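Wednesday, p.m.
Memton room, round table. Present: self (Setareh), Annag for the first hour.

Purpose: clear the round table, deal with leftover packaging from the storage restock, write down how we sort it so that Rekha does not have to ask again.

Started 13:30. The tabletop is the gray one with the marble pattern. It does not hide crumbs, and the white veins in the pattern look like scratches until you run a fingernail across them. A few of them are scratches. Noted, no action.

Sorting rule as agreed with Annag:

1. Card and paper backing goes flat, to recycling.
2. Clear plastic goes in the general bin unless it carries a recycling mark.
3. Anything with a barcode stays until the item is entered in the Jernside sheet, then it goes to rule 1 or 2.
4. Anything with a serial number is cut out and taped into the back of this book.

Rule 3 is the one that makes the table fill up. Packs get torn open, the contents go straight into use, and the packaging sits. Last April we had 13 empties and no entries against them. Sowmya spent most of a morning matching them to order lines. 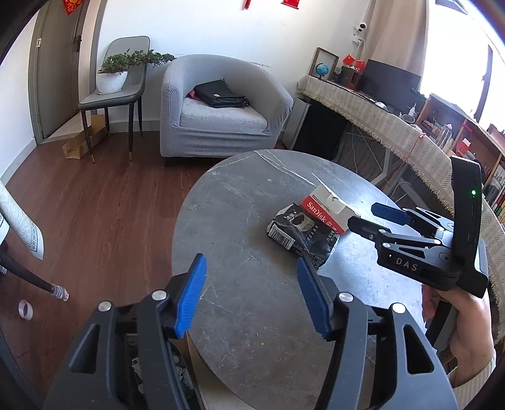
Round table before clearing. Torn SanDisk pack and a black-and-white pack with barcode panel, both held under rule 3.

Entered the SanDisk item first. Order line was already in the sheet from Mehrangiz, quantity 2, one still sealed and in the drawer. Capacity column says 64, no unit given. Corrected to 64 GB. Hang tab torn off and put with the card.

The black-and-white pack took longer. No order line under the barcode number. Tried the Ramasamy invoice, then the Grornach one, found it on the second page of Grornach under a shortened name. Entered, barcode cut out and taped in regardless, because the name on the invoice is useless for searching.

Surface wiped with a damp cloth, then dry. Crumbs: food is supposed to stay in the kitchen. Have said so to Annag, who says it was not her. Left it there.

Side of the room by the tub armchair: the flat cardboard box under the side table stays. Annag wants it for the return to Grornach. If it is still there when the return has gone, recycle it. Bonsai-style plant on the side table not moved. It needs turning at some point, the branches all reach toward the chair. The bag and fabric item on the armchair are personal and outside the scope of this.

Open items:
- Unit column in the Jernside sheet should be mandatory. Ask Mehrangiz.
- Row limit on the sheet is set at 3000. We are not near it, but old rows should be archived before the next restock.
- Second bin for card, placed near the table. Rekha to find one.
- Tape for this book is nearly out.

Finished 15:10.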